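## Skoltent wrist recorder kit

The maker, Bretach, says you can gather a usable set of examples in an afternoon. We stock the kit and we'd plan for longer. Out of 384 runs picking up packaged groceries, we threw away 38, mostly for late starts and fumbled grips.

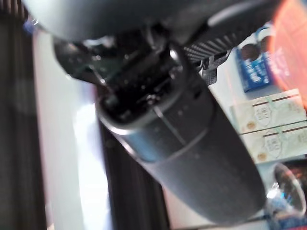

The software will happily save bad runs alongside good ones, so somebody has to sit and check them. Bretach calls the sorting tool "automatic". It sorts by length.

- Wrist camera, mount and 3 cables
- Recording software, one seat
- Arm and gripper **not** included

Hire from our Hebden shop: £75 a day. Ask Waltraud Imhof for a trial before you buy.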